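Odthorpe TV Watchers list
Print this message | E-mail this message

Subject: Re: Flernard midseason, are we done with it?
From: Adoración Montoya
Date: 08/12/2019

Crescencio Mateos wrote:

> I gave up after the dinner party episode. Vlad has been
> "leaving town" for 33 episodes and he is still in the kitchen.
> Does anybody believe the wedding is going to happen? And why
> did they move it to the late slot?

Oh Crescencio, come back, you quit one episode too early!! The one after the dinner party is the best thing they've done since the hospital fire. Vlad finally reads the letter (the REAL letter, not the one his aunt typed up) and there's a good long stretch with no music at all, just him on the stairs. I had to get up and walk around the living room.

On the late slot, my guess is they wanted the early hour for that Gokinov singing show. I tried it for 2 weeks. The judges cry at everything and I couldn't tell the contestants apart, so I'm back to recording Flernard and watching it the next morning while I put my face on. 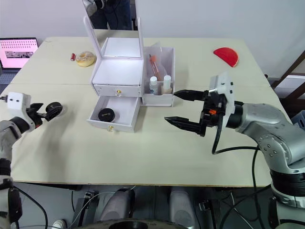

White vanity box, mirror up and bottom drawer out.

About the wedding — I think it happens, but with the wrong sister. Go back and watch how Irena holds the invitation in the bakery. She already knows the date before anyone says it! My cousin thinks that's a mistake in the script and I've told her she doesn't deserve this show.

What I can't forgive is the recasting of the grandfather. The new man is fine, he has a nice voice, but the old one could get a laugh by putting down a spoon. They gave him one line about "a long rest at the coast" and that was it, and then there's a different man at the head of the table and everybody carries on eating.

I did send in my name for the save-the-grandfather petition. Last I looked it had 832 signatures and they want 1,000 before they mail it to the studio, so if you have a minute, please sign (you too, Crescencio, even if you're sulking).

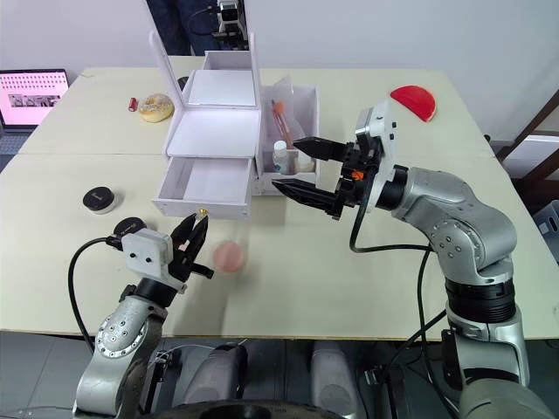 WHAT I'M WATCHING FOR IN DECEMBER

The clinic story has to end. I skip it now, sorry to whoever likes the twins.

Also somebody has to find the car keys in the piano. They showed us those keys up close and then went off and did an entire boat episode!

I'll put up my notes after the double episode, with a spoiler line at the top this time.

Adoración

Comments (3)

pilotlight: Wrong sister, yes!! I said this back at the engagement and got laughed off the list.

marge_t: I like the twins.

Crescencio Mateos: Fine, I watched the letter one. I'm back in. Still don't think he's leaving town.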